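第二章 安放与首次投影

适用机型:Clellell Bandier 47 家用投影机(含 Sison 遥控器、Brastow 折叠支架)
本章修订日期:2024年3月23日

第一章讲的是开箱,读到本章的用户大概已经把泡沫塑料弄得满地都是了。请暂时不要扔掉它们。保修期内寄修需要用原包装,而客服每周都会收到几台裹在羽绒服里寄来的投影机。羽绒服我们会洗好寄回,机器就不一定了。

本章从选墙开始,到画面调平为止。第一次安装的用户请按顺序操作。装过投影机的用户可以跳着看,我们知道您无论如何都会跳着看,所以重要的内容写在“小心”和“警告”里,请至少看一眼这两种。

2.1 本章用到的部件

主机 一台
Sison 遥控器 一只(电池另附,在说明书夹层里,经常和夹层一起被扔掉)
Brastow 折叠支架 一副
电源适配器和电源线 各一件
镜头盖 一枚,带挂绳
清洁布 一块

如果部件不全,请先检查纸箱底部的隔层。隔层是灰色的,和箱底同色,设计部门对此十分满意。仍然找不到的,请凭购买凭证联系经销商补发。

注:自10月起出厂的批次,镜头盖挂绳已经预装在主机左侧。更早的批次需要自己穿绳,绳孔比看上去小,用一根缝衣针引一下即可。

2.2 选墙

投影机的画质,一半在机器,另一半在墙。包装盒上没有印这句话,因为我们只卖机器。

理想的投影墙面应当是白色或浅灰色,平整,哑光,没有花纹。以下墙面我们都收到过咨询,统一答复如下:

米黄色墙面:可以用。请在“画面—墙面颜色”里选择“暖”。雪景会略像黄昏,多数人看两集就习惯了。

带纹理的墙纸:可以用,人物脸上会有墙纸的花纹。看动画片影响较小,看访谈节目影响较大。

瓷砖:不建议。砖缝会在画面上留下格线,釉面还会把灯泡的影子原样还给您。

深色墙面:不建议。黑色部分效果极好,其余部分看不清。

柜门:可以用,前提是全家在看片期间都不需要拿柜子里的东西。根据来电记录,这个前提很少成立。

选好墙以后,按以下步骤检查:

1. 白天拉上窗帘,打开手电筒,贴着墙面从侧面照过去。凡是有影子的地方都是凹凸。小的凹凸不用处理,投上画面后看不出来。

2. 用微湿的软布擦掉浮灰。乳胶漆墙面请轻擦,擦出一块特别白的地方会比原来的灰更显眼。

3. 确认画面范围内没有开关、插座、温控器和挂钩。挂钩可以取下,开关请不要取下。

4. 站到墙前伸开双臂,估计一下画面宽度。不必精确,后面还要调。

5. 坐到平时坐的位置上再看一遍。很多用户选出了一面完美的墙,随后发现沙发背对着它。

2.3 选择摆放面

主机可以放在桌子、矮柜、书架上,也可以装在 Brastow 支架上。放在床上是不行的。被褥会堵住底部进风口,机器过热后会自动关机,通常在凶手即将揭晓的时候。

摆放面需要满足以下要求:

· 结实,轻推不晃。
· 水平,或者接近水平。水平调节脚能补偿小的倾斜,补偿不了三条腿的桌子。
· 主机四周留出空隙,出风口一侧要留得最大。
· 附近有插座,电源线不必横穿过道。

桌布问题单独说明。桌布可以保留,但主机下方的布必须拉平。起褶的布会让调节脚站不稳,松垂的布角有可能被风扇吸到进风口上。如果桌布垂在桌边,而家里有猫或者刚学会站立的孩子,请把桌布收走。他们对垂下来的布都有同一种处理办法,主机会跟着一起下来。

桌上的杂物请挪到镜头前方光路以外。镜头前的任何东西,无论多小,都会在墙上变得很大。一只茶杯会变成一座水塔。纸张和轻的小物件要离出风口远一些,风扇全速时能把收据吹到沙发底下,下次见到它大约是搬家那天。
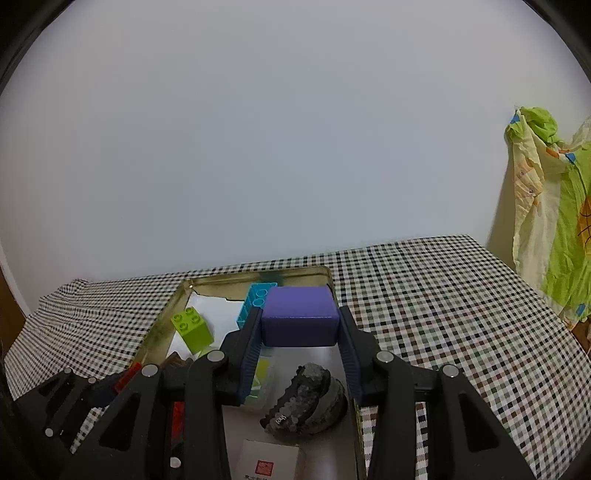 图 2-1 白色墙面与铺格子布的桌子。桌上金色托盘里有一张揉皱的纸和两块积木,绿色的那块压在纸上。

小心:不要在主机下面垫书、杂志或鞋盒来增加高度。书会挡住进风口,鞋盒会慢慢塌下去,画面也跟着慢慢下沉,观众往往要到字幕消失以后才察觉。需要增高时请使用 Brastow 支架。

2.4 确定距离

镜头到墙面的推荐距离是 2 米。在这个距离上,画面大小适合多数客厅,对焦也最省事。

距离近一些,画面变小变亮。距离远一些,画面变大变暗。以上规律对所有投影机都成立,至今仍有用户来信要求画面既变大又变亮,我们已转交研发部门,研发部门没有回信。

操作步骤:

1. 用卷尺从墙面量到镜头前缘。请量到镜头,不要量到机身后部。机身的长度虽然不大,已经足够让您在对焦时怀疑人生。

2. 在摆放面上用纸胶带贴一个记号。透明胶带也可以,但下次您会找不到它。

3. 把主机放到记号处,镜头正对画面中央。机身左右歪斜会把长方形投成梯形,上下歪斜也一样。梯形校正功能可以救回来,代价是画面边缘略微变软。能摆正就先摆正。

4. 取下镜头盖,把挂绳绕到机身后面。挂绳垂在镜头前会在画面上形成一条黑线,每年都有人为这条黑线寄修。

注:在窄房间里达不到推荐距离时,可以把主机放到房间对角。此时必须使用梯形校正,画面亮度也会一边略高一边略低。把它当作氛围。

2.5 安装 Brastow 支架(可选)

支架自重 445 克,比看上去轻,也比看上去容易夹手。

1. 把支架放在地板或桌面上,拉开三条腿,直到听见咔嗒声。应当有三声。只听见两声的,请把那条没有出声的腿找出来重新拉开。

2. 拧松云台下方的旋钮,将托板转到水平位置,再拧紧。

3. 把主机底部的螺孔对准托板上的螺丝,一只手扶住主机,另一只手顺时针拧螺丝。请不要让旁边的人“帮忙扶一下”而自己去接电话。

4. 拧到手感变紧为止。不要使用钳子。螺孔周围是塑料,它的脾气比您的手先到头。

5. 轻轻左右推动主机。机身与托板之间应没有松动。

6. 需要升高时,先松开腿管锁扣,逐条拉出。三条腿拉出的长度要一致,除非您的地板不一致。

警告:支架上装有主机时不得移动支架。请先取下主机,再搬支架。两趟比一趟慢,也比去一趟维修站快。

小心:放在地毯上时,支架会在最初几分钟里缓慢下陷。请等它停下来以后再调画面。长毛地毯上请在腿下垫硬板。

2.6 接通电源

1. 确认插座完好,插头插入后不松动。

2. 先把适配器插到主机背面的圆孔,再把电源线插到墙上。顺序反过来也能用,只是插圆孔时偶尔会有一个小火花。火花是正常的,您吓一跳也是正常的。

3. 主机顶部的指示灯亮起红色,表示待机。

4. 把多余的线收好,沿墙边固定。电源线不要压在地毯下面。压在地毯下面的线看不见,绊倒时才会被想起来。

5. 接线板请放在通风处,不要把投影机和电暖器、电热水壶插在同一块接线板上。跳闸以后全家会一起看着投影机,而真正该负责的是水壶。

指示灯含义:

红色常亮:待机。
白色常亮:正在工作。
白色闪烁:正在开机。请等待,不要再按电源键。再按一次它会关机,而您会再按一次让它开机,如此往复。
橙色闪烁:温度偏高。请检查通风。
红色闪烁:故障。请看 2.10 节。

2.7 配对 Sison 遥控器

遥控器出厂时没有与主机配对。市场部说这样能让用户“参与产品的诞生”。

1. 推开遥控器背面的电池盖。盖子的方向由一个小箭头指示,箭头与盖子同色,建议在灯下寻找。

2. 按盒内标记装入两节电池。弹簧一端接负极。

3. 按主机顶部的电源键开机,等待画面出现。第一次开机要久一些,期间屏幕上会有一只转动的圆环,圆环不代表进度,只代表它还活着。

4. 把遥控器拿到主机附近,同时按住“返回”和“菜单”8 秒。请默数,也可以看表。默数的人普遍数得太快。

5. 屏幕显示“已连接”后松手。

如果没有显示“已连接”,请依次检查:电池是否装反,电池是否是从旧闹钟里拆出来的,手里拿的是否是电视遥控器。最后一项请不要跳过。

注:一只遥控器同一时间只能控制一台主机。家中有多台 Bandier 时,请给每只遥控器贴上标签。

2.8 对焦与调平

建议在天黑后或者拉上窗帘后进行。白天调的焦,晚上一看多半还要重来。

1. 在菜单中进入“画面—测试图”。墙上会出现网格和几行小字。小字没有内容,不必读完。

2. 转动镜头侧面的对焦环,直到网格中央最清楚。转过头了就转回来。对焦就是反复转过头的过程。

3. 走到墙前看四角。中央清楚而某一角发虚,说明机身没有正对墙面,请回到 2.4 节第 3 步。四角都略微发软属于正常,坐下以后看不出来。

4. 旋转主机底部的两个调节脚,让网格横线与天花板平行。如果您的天花板与地面不平行,请选择相信其中之一,并通知家人。

5. 仍有梯形时,进入“画面—梯形校正”,选中要移动的角,用方向键微调。每次只调一个角,调完再换下一个。四个角轮流乱调的结果是一只风筝,此时请选择“恢复默认”重来。

6. 按“返回”保存。直接关机不会保存。这一点我们收到了许多意见,措辞各异。

小心:工作时不要正视镜头。也不要让孩子在近处正视镜头,哪怕他们声称只是想看看里面有没有小人。里面没有。

2.9 声音与信号源

主机内置扬声器,音量够一间客厅使用,低音不够任何人使用。需要更好的声音时,请通过背面的音频接口连接音箱,或者使用无线连接。无线连接可能有轻微延迟,表现为演员先张嘴后说话。在“声音—同步”里可以修正,每次调一格,找一段正面对白来对照。新闻节目比较合适,配音电影不合适,它本来就对不上。

连接信号源的步骤:

1. 关闭外接设备。

2. 用视频线连接外接设备与主机背面的视频接口。插头有方向,插不进去时请翻过来。再插不进去时请再翻回来。

3. 打开外接设备。

4. 按遥控器上的“信号源”,选择对应的接口。

5. 画面没有出现时,先检查外接设备是否真的开着。

注:部分笔记本电脑需要手动切换到外接显示。请在投影前关掉聊天软件的弹窗,投影机会忠实地把每一条都放大到整面墙。

2.10 常见情况

没有画面,指示灯白色常亮
镜头盖可能还在镜头上。该项长期位居来电原因的首位。请先摸一下,再打电话。

画面上有一个模糊的圆斑
镜头上有指印或者灰尘。关机冷却后,用附带的清洁布由中心向外轻擦。不要哈气,不要用衣角,尤其不要用刚擦过手机的那块布。

画面上下颠倒
主机被设成了吊装模式。进入“画面—安装方式”,选择“桌面”。菜单此时也是颠倒的,方向键的上下照旧,请慢慢来。

风扇声音忽大忽小
正常。亮度高时风扇转得快。切换到“安静”模式后风扇变慢,画面也会暗一点。

橙灯闪烁后自动关机
过热保护。拔掉电源,检查进风口有没有布料、纸张、猫毛,等机身凉下来再开。刚关机就摸一摸,觉得“也不太烫”,不算凉下来。

红灯闪烁
拔下电源线,稍候再插回。仍然闪烁的,请记下闪烁的节奏并联系售后。描述节奏时请尽量用数字,客服同事已经听过很多段哼唱。

遥控器时灵时不灵
换电池。换过了还是这样的,请检查主机正面接收窗前是否站着一盆绿植。

2.11 关机与收纳

1. 按遥控器上的电源键,再按“确认”。

2. 等风扇停转。风扇停转前不要拔电源。它在给灯降温,您急着睡觉这件事它并不知情。

3. 指示灯变红后拔下插头。

4. 盖上镜头盖。

5. 长期不用时,取出遥控器里的电池,把主机装回原包装,放在干燥的地方。如果原包装已经扔掉,请回到本章开头。

每月清理一次进风口滤网。滤网在主机底部,向外一抠就能取下,用软毛刷刷净后装回。可以水洗,洗后必须彻底晾干,不要用吹风机的热风。滤网受热会卷起来,卷起来的滤网我们单独出售。

无线网络和软件更新的设置见第三章。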